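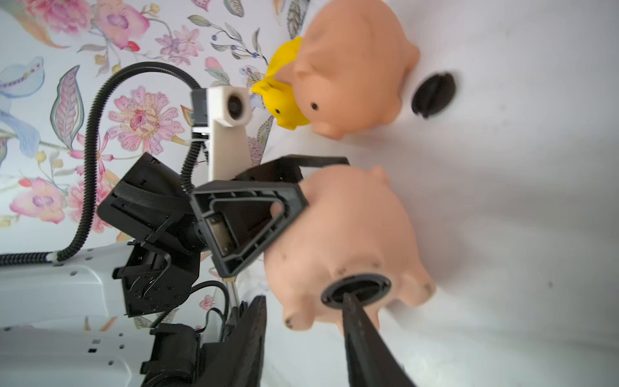
DATA CARDS > GOOD PRACTICE

Disard: two arms, four pigs, and the rules we recorded them by

Last updated: 2 Apr 2025

Disard is a set of 368 teleoperated episodes of two small arms handling toy pigs on a white table. This README covers the files, but most of it is about the recording rules, and we make no secret of being fonder of the rules. They go by the name Sillness and they live in sillness.txt next to this file. If you only want to load the data, skip to Files. If you're about to record your own set, please read on, we had a great time working these out and would love to see them used!

Why pigs

They're round, they're close in size, and they have snouts, ears and feet that stick out where a finger can catch. There are 4 of them, two yellow and two pink. The pinks vary a lot between views and can come out anywhere from salmon to peach-orange, so color names in the labels refer to the toy and never to the pixel values. A lovely little test of whether your model has learned "pink" or just learned one lamp.

Rules for the table

1. Same surface for the whole set. No swapping tops halfway through.
2. Wear stays. Don't retouch scratches, specks or scuffs in the video, on the table or on the toys. A real table has marks on it.
3. Busy walls are allowed, even welcome. We went with flowers on three sides and we're very happy with them. Whatever you choose, it stays up for every episode.
4. Nothing goes on the table except the toys named in the episode's object list. Tools, cups and tape go somewhere else before recording starts.
5. Hands out before the start tone, and out until the stop tone. If a hand goes in, the episode ends there and gets the flag "hand".
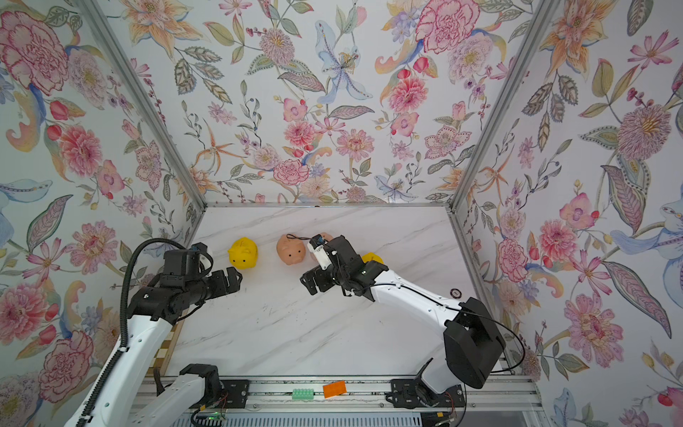 6. Both arms share one rail and one clock. If the two joint logs drift apart by more than a single video step, the episode is dropped, no matter how pretty the grasp was.
7. Cable check at both wrists before each block. Move each joint through its range slowly and watch the loops. A cable that rubs in the slow pass will snag in a fast one.
8. Crossing over is fine, touching is not. An arm may reach into the other arm's half when the other is parked or backing off. Arm-to-arm contact is flagged "contact" and kept in its own folder, where it's useful to people working on collision detection (hello, please write to us).

Rules for the grasp

9. Close until the toy is held, then stop closing. Squeezing harder makes for a steadier video and a worse lesson.
10. Approach between neighbors, don't plow. When pigs stand close together, the operator may nudge one aside on purpose, and the episode gets the flag "nudge".
11. One regrasp is part of the episode. Two is still part of the episode. Leave them in! Trimming failed tries out of the middle was the worst habit in our early recordings and dropping it made the set much more interesting to work with.
12. A dropped toy is left where it lands unless it leaves the table.

Rules for labels

Each episode carries one sentence written by the operator right after the stop tone, in plain words: "left arm moves the yellow pig next to the pink one." A second person reads the sentence against the video and marks it agree or disagree. Disagreements aren't settled by the operator alone. We kept both sentences in 26 episodes where the two readers saw it differently and both had a point. Most of those come down to which pig counts as "behind" when two cameras look from different sides.

Success is marked only from what the cameras show at the stop tone. "It would have worked" is a no.

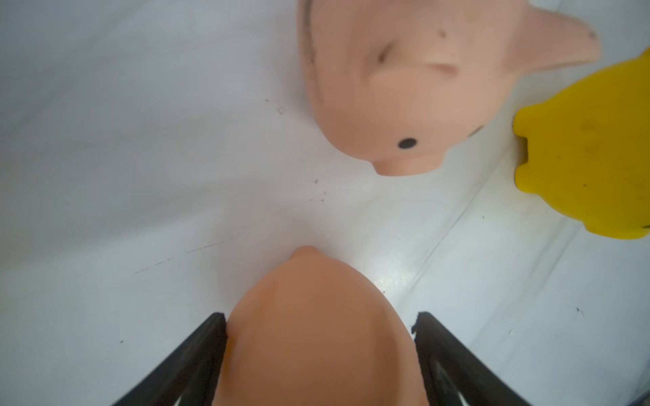

By the Disard maintainers at Fundeo

Wrist views

The wrist video deserves a few words of its own. It's close, it's tilted, and a held toy can fill the bottom of the view with the two fingers around it while the others sit half out of sight at the edges. We don't rotate, crop or level it. Resist the urge to "fix" it in your copy, or at least say so in your own card if you do.

Please also keep wrist and fixed views paired when you shuffle. The fixed view tells you which pig is which; the wrist view often can't.

Files

episodes/ : one folder per episode, with video, joint logs and the label sentence
contact/ : episodes flagged under rule 8
disputed/ : both sentences, for the episodes described above
sillness.txt : the full rules, including the short checklist for operators
bakke/ : our checker script

Run Bakke on the whole folder before you train on anything. It looks for clock drift, missing views, empty sentences and flags that don't match the folder they're in. It's short, it has no settings to fiddle with, and it has saved us from ourselves more than once.

Known gaps

- One room, one table, one set of lamps.
- Only soft starts. No episode begins with a toy already in a gripper.
- The yellow pigs get picked first more often than the pink ones. Operators like them. The next release, planned for late April, uses a drawn order.

Changing the rules

Send a proposed rule with 4 recorded episodes that follow it. We'll try it on our own rail before it goes into Sillness, and reports of rules that got in your way are every bit as welcome as new ones.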